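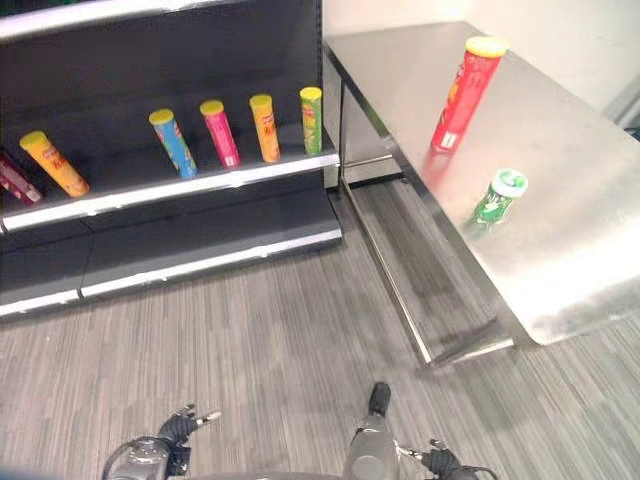 Palildale Wall Shelving, Gray with White Front Edge
Sold by Corkard Store Fixtures

Palildale is a freestanding shelving unit for snack aisles, break rooms and small shops. It has a dark back panel, gray shelves and a white lip along the front of each shelf. The base shelf sits at floor level and sticks out past the shelves over it, with a white kick strip to close the gap underneath.

What you get with one bay
Width 1000 mm
Shelf depth 500 mm
3 levels, counting the base shelf
Back panel, uprights and leveling feet
Kick strip and end caps
Hardware bag with spare shelf clips

The stainless steel table is the Luo prep table and is ordered separately. It has a rounded front edge and a low rail between the legs.

Shelf lip
The lip is fixed to the shelf and does not come off. It will help keep a chip can or a drink bottle that has tipped over from rolling onto the floor. It won't hold a full case, so keep cartons on the base shelf. Label strips clip to the outside face. They come in white or clear and are sold by the pack.

Small wrapped snacks can go beside bottles on the same shelf without dividers. If your stock slides around, the Mama shelf mat cuts to size with scissors and lies flat without glue. 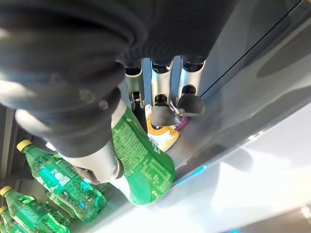
One customer wrote to say the lip was a little high for her gum and candy bars, and that she had to lay a riser behind it before the price side of the wrappers showed. She kept taller drinks on the same shelf with no riser and had no trouble there. We now stock the riser in the same gray as the shelf. It is listed under Palildale accessories.

Loading and Upkeep
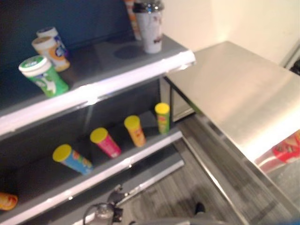

By the Corkard product desk
Updated in June

Set the uprights first and level them before you hang any shelves. On carpet, check the feet again after the unit has been loaded overnight, as the pile will settle. Hang the lower shelf before the upper one. Each shelf drops into slots in the uprights and locks with 2 clips.

Chip cans, lidded cups and other tall containers need room over the lid for a hand to get in. Try the shelf with your tallest item before you fill it. Moving a shelf later means taking everything off.

Wipe the shelves with a damp cloth and mild soap. Skip scouring pads, which dull the white edge. Chips in the finish can be covered with the touch-up pen, sold in gray and white.

Add-on bays share an upright with the first bay and ship without one. Order a starter bay for each run.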